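Fold it or don't, but stop saying you'll do it later

I've got a theory about laundry and it's not a popular one in our house. The washing is fine. The drying is fine. It's the bit between the line and the drawer where families fall apart.

My mother ironed tea towels. I don't own an iron that works. Somewhere between the two there must be a decent way to live, and I think it's this – fold small things straight away, leave big things till evening, and never, ever start a "later" pile. The later pile is a lie. Ours sat on the landing for most of June. Edvin Rustad from two doors down says he just gives everyone a basket and lets them dress out of it. Fine for Edvin, he lives alone.

People will tell you it's a storage problem. Buy more hooks, buy a wire shelf. I did, spent a whole morning in Bastos and came home with 2 racks and a headache. Got them up on the wall and the clothes stayed on the floor. Hooks are good for coats. They do nothing for a child's pyjama top with one sleeve inside out.

And the dolls' things! Those count as washing too, in my book. Small blankets, small beds, small everything, and if the doll's blanket is folded on the bed then the child sees what folded looks like. Costs nothing. Takes almost 60 seconds, less if you dont fuss over the corners.

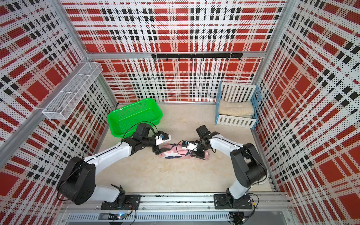
**Mio Nishimura**
*Home and family columnist*

A green basket with nothing in it and a blanket or cushion folded on the little slatted bed, and still there's a bunched-up pink thing with navy patches in the middle of the floor. There is always one. My view is you deal with that one first, before the kettle, before the post. Shake it, flatten it, halve it, halve it again. Doesn't need to be square. Mine never are.

Tarcísio Lacerda wrote in to say I'm to strict and that crumpled clothes uncrumple when worn. Some do, yes. Linen doesn't. School shirts don't, and it's my name on the contact form.

So no more landing pile. Small things first, big ones after tea.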